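Kitchen robot (household chores) 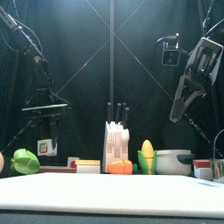 A kitchen robot is a machine meant to take over some of the cooking and cleaning at home, and I've been keeping this page going because people keep asking me if they can buy one yet. Short answer - not one that makes dinner! Chopping is a good test. A carrot split in two, like the orange toy one in front of the knife block, is a two-second job for me, but a machine has to find it, hold it still and bring a blade down in the right spot (a real carrot also rolls and varies in size, which plastic ones mostly don't).

What works now
Floors, mainly. Robot vacuums are common and I love mine. Dishwashers count too, if you ask me, though you still load them yourself.

What doesn't
Anything soft, slippery or stacked. The Stondix arm kit I tried in November took 23 minutes to put away 5 cups, and I had to step in twice. Sestico says its counter unit can set a table, but I've only seen that done with the same plates in the same places.

Cost
Stestidetti sells a basic single gripper for $600, without the arm. See also the Ivanyshyn page, which covers laundry folding - a whole other headache.

Last edited Jul 28, 2024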